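Chapter 9
Comparing Grippers: Fingers, Pads and the View from the Wrist

Pick up a pencil, then an egg, then a wet bar of soap. Your hand changed its plan three times and you hardly noticed! A robot gripper has to manage that same variety with far fewer moving parts, and finding out which designs cope is some of the best fun you can have in a lab.

In this chapter you will run the trial that Adoración Montoya and Umesh Solanki set up for the Hultley course. They tried two finger sets, the Clurnero and the Besnard, on one arm with one controller, making 400 grasps with each. Hold everything else steady and the fingers have to answer for themselves.

You will need your notes on friction from Chapter 4, and a fresh log sheet.
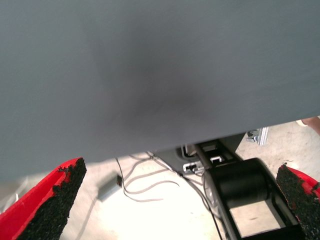
Finger pads deserve your attention first, before motor force or closing speed. A smooth pad must squeeze hard to hold a slick part, while a rough one can often hold it with less. Look at the coarse black grip material on the inner faces of the red fingers, and how ragged its edge is where it meets the plastic. Draw an edge like that in your log before the first grasp and again after the last (Solanki's sketches are wonderful), and you will have a wear record to set beside your grasp scores.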